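Dye lots, drain times and the trouble with black: a talk with Lucyna Śliwiński

By Rodel Maglaya
21st August

Lucyna Śliwiński has dyed wool for small yarn shops for 14 years, most of them under the Kustero name. Her subject, when asked, is repeatability. She keeps a written record for every lot and will not sell a color she cannot make twice.

"Customers ask about color first," she says. "I ask about water. If the water changes, the recipe changes, and you may not see it until the skeins are next to each other in daylight."

Her shop draws from a municipal supply. In July she measured a rise in hardness and reworked two blues before going on with the season's orders. The correction was small. She softens the water for the bath and leaves the rinse alone.

Dye is weighed as a percentage of dry fiber. For pale shades she works from a stock solution, as the scale on her bench is not reliable at very low weights. A standard lot is 700 grams of yarn, which fits her smaller kettle with room for the skeins to move.

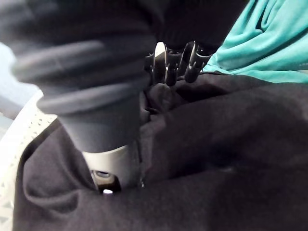 Heating is slow. She brings an acid bath up over 75 minutes and holds it there until the liquid clears. "People rush the climb," she says. "The dye strikes the outside of the skein and you get a pale core. You can't fix that later. You can only overdye it and call it something else."

Black is the hardest shade on her list. Most commercial blacks are blends, and the parts do not take up at the same rate. If the bath is pulled early, the yarn leans green or red. She doses the acid in 3 additions and checks a test strand after each one. She also rinses black more often than any other color and still expects some rubbing off on the knitter's hands.

Forough Naseri, who weaves scarves from the yarn, is less worried about matching. "In a warp I can alternate two lots and the difference disappears," she says. "In a knitted sweater it's a stripe across your chest."

Śliwiński agrees, and prints a lot number on every band. She advises buying one skein more than the pattern calls for — advice she admits is convenient for her.

Asked about plant dyes, she is brief. She likes madder and weld and uses both at home. For shop orders the variation between harvests is too wide. "I would need a new card for every sack," she says.

She plans to retire one of the blues this fall. The supplier has changed the powder, and her last three samples dried too gray.

Recent items
Choosing a scale for the dye bench
Fereshteh Rostami on mending old looms
Superwash and untreated wool in the same bath
Letters: storing skeins over the summer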